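Home security tips: doors, windows and the habits in between

Updated October 19, 2022

Most of what keeps a house safe costs little and takes an afternoon. Start at the front door and work your way around.

Check the strike plate first. Many doors are hung with screws that only reach the trim. Swap them for 3 inch screws that go into the stud. Drill pilot holes so you don't split the jamb. Do the hinges too, one screw at a time, so the door doesn't drop.

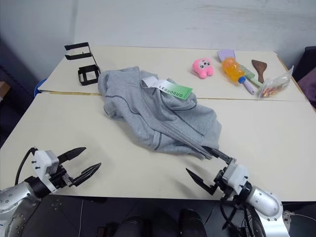 A deadbolt should throw a full inch into the frame. If the key has to be jiggled, the bolt is dragging on the plate and people in the house will stop locking it. File the plate or move it. Use dry graphite in the cylinder – oil collects dirt.

Sliding doors need a bar in the track. A cut length of broom handle works as well as anything sold for the job. Lift the door panel while it is locked. If it comes up far enough to clear the track, put a couple of screws in the upper channel and leave their heads down a little to take up the gap.
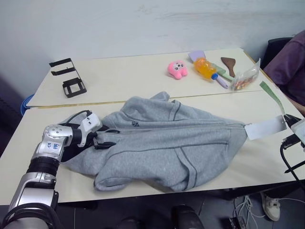
Before a trip, make the house look lived in from the street. Put two lamps on separate timers and set them to go off at different times. Leave ordinary things where they would be on any other day: a mug by the sink, a jacket over a chair, shoes by the door. A house that has been tidied from end to end with every blind shut looks like what it is. Stop the mail, and ask someone to pull the trash cans back in.

Don't post about the trip until you are home. We were away from Soltdale for most of August and the photos waited.

Outside, trim shrubs below the window sills. Motion lights should be mounted high enough that a person can't reach up and turn the bulb. Aim them down at the walkway and away from the neighbor's bedroom.
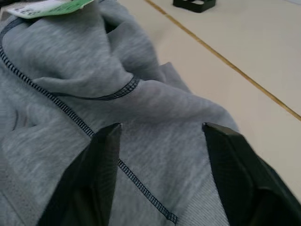

Keep a list of serial numbers for tools, bikes and electronics. Ours is a spreadsheet with a copy on paper at a relative's house. When we added it up, the garage alone came to $2,179, and the bikes were $675 of that. Check the total against your policy limits, and ask whether things kept in a detached shed are covered.

Garage doors: take the remote out of the car if you park in the driveway. Lock the door between the garage and the kitchen at night.

Test the alarm monthly, and change the batteries in the window sensors before they start to chirp.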